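Public Notice Periods Should Be Measured in Working Lives

Opinion - Joaquim Macedo

The Moffat Regional Council has closed its consultation on the future of branch library hours, and the record shows that 2 written submissions were received. The council's report treats this figure as evidence of general contentment. It is my view that the figure is evidence of something else, and that the council ought to reconsider the manner in which it asks residents for their opinion before it proceeds to the next stage.

The consultation opened in February and ran for two weeks. Notice was given on the council's website and on a printed sheet at the counter of each branch. The proposal itself runs to 300 pages with appendices, and the summary was released only after the first week had passed. A resident working ordinary hours, with children to collect and a meal to prepare, could not reasonably have been expected to obtain the document, read it and compose a considered response in the time allowed.
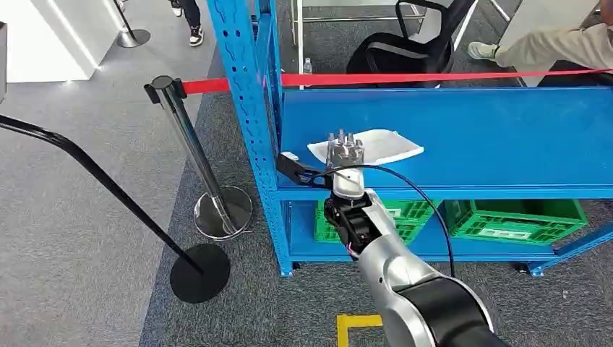 There is a settled expectation in this country that a public body will consult before it withdraws a service. The expectation is sound. It has been weakened, however, by the habit of treating the notice as the whole of the obligation. A council that has advertised its intentions in the required form is entitled to say that it has complied with its policy. It is a considerable step from there to the claim that the community has been heard.

The Dedstead branch illustrates the difficulty. Under the proposal it would lose both of its evening sessions, and the district has 3536 residents, many of whom commute and are home only after six o'clock. The evening sessions are the ones they use. The notice was displayed at the counter during the day - a fact the report records without comment.

I would ask the council to adopt a minimum period of six weeks for any proposal that reduces hours, to publish the summary on the opening day, and to hold at least one meeting in each affected district outside business hours. These measures carry a modest cost. Staff would need to be rostered for the meetings, and decisions would arrive a month later than they do at present. Neither burden seems excessive when set against a change that may stand for a decade.

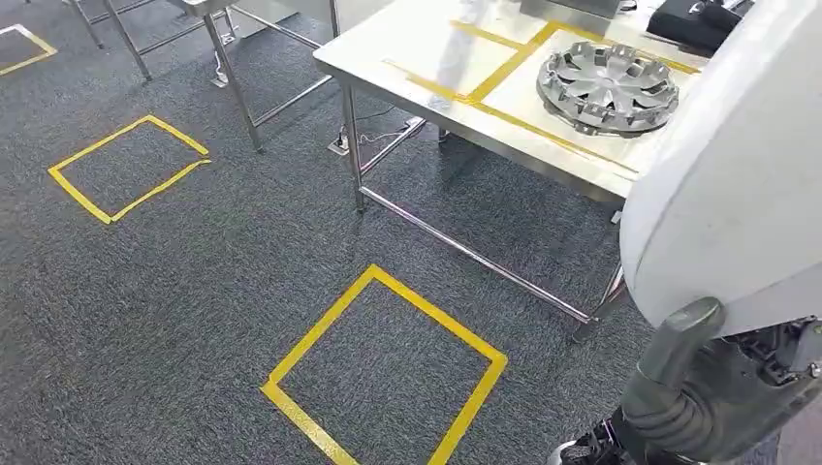 Droltamach, writing in response to an earlier version of this piece, takes the opposite view: longer consultations are dominated by the same handful of organised groups, and a council elected to make decisions should be left to make them. There is some force in the first point. The remedy, in my submission, is to go to the people who do not ordinarily write in, and an evening meeting in Dedstead would be a suitable place to begin. The council next considers the matter at its ordinary meeting, and the report remains open to amendment until then.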